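Stanell Club Gripper Kit

Product code: SCG-18
Sold by: Drurnden Education Supply
Suitable for: robotics clubs, high school classes, student project teams

The Stanell Club Gripper Kit is a two-finger gripper and wrist mount for teams building a household robot. It fits the Kinnear arm, Series 2 and later, and is controlled over the same cable as the arm. Teams using another arm will need the adapter plate, sold separately.

The kit was developed with Kaede Okabe's after-school robotics club, whose project for the year was tidying a bedroom. Sliding doors and soft items such as cushions were on the task list from the start — both are harder than picking up blocks.
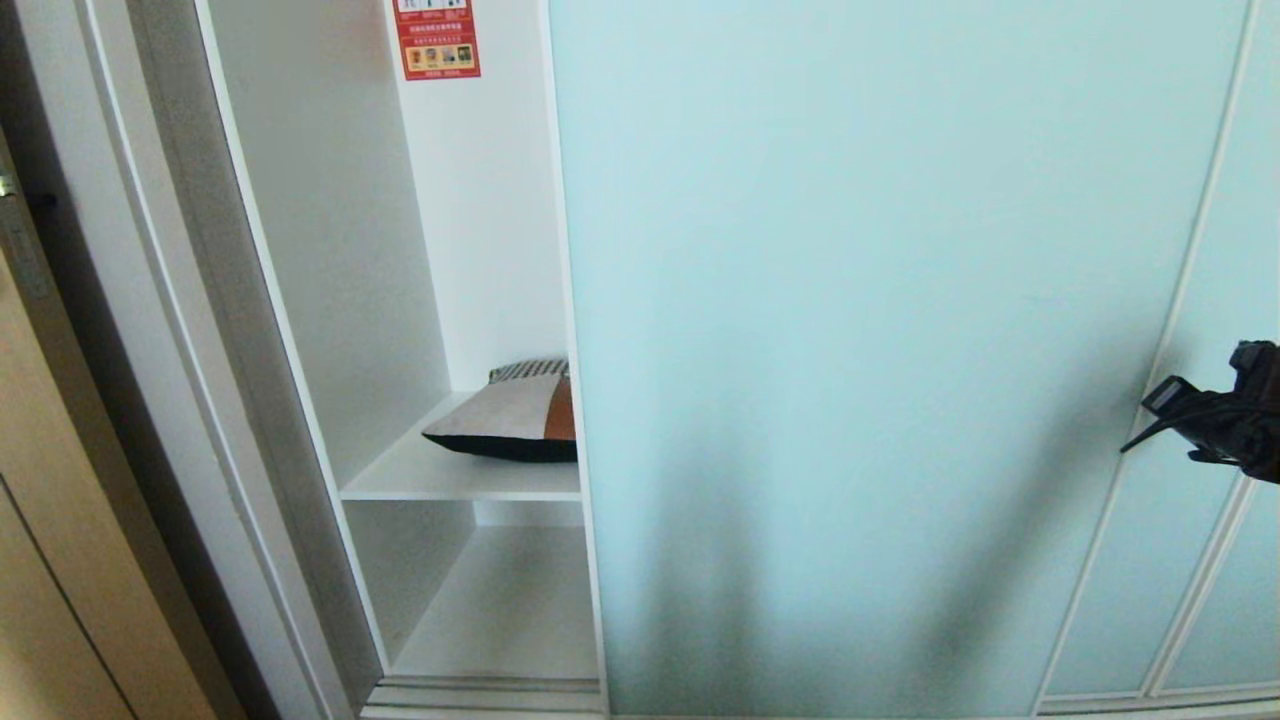 Sliding wardrobe task, cushion on the shelf.

The fingers are narrow and can be swapped with one hex key. Students should set the closing force low for the first runs on furniture and raise it in small steps.

In the box
Gripper body with fingers fitted
Spare finger set
Wrist mount and screws
Hex key
Printed class guide by Flora Skinner, 18 lessons

Specifications
Wrist rotation: 360 degrees
Maximum load: 200 g
Cable length: 1,000 mm
Software: Filex block editor or Python

Replacement fingers are stocked all year. Orders for the spring competition season should reach us by the end of February. School purchase orders are accepted — send them to Shona Paterson in the education office, with the arm series number on the form.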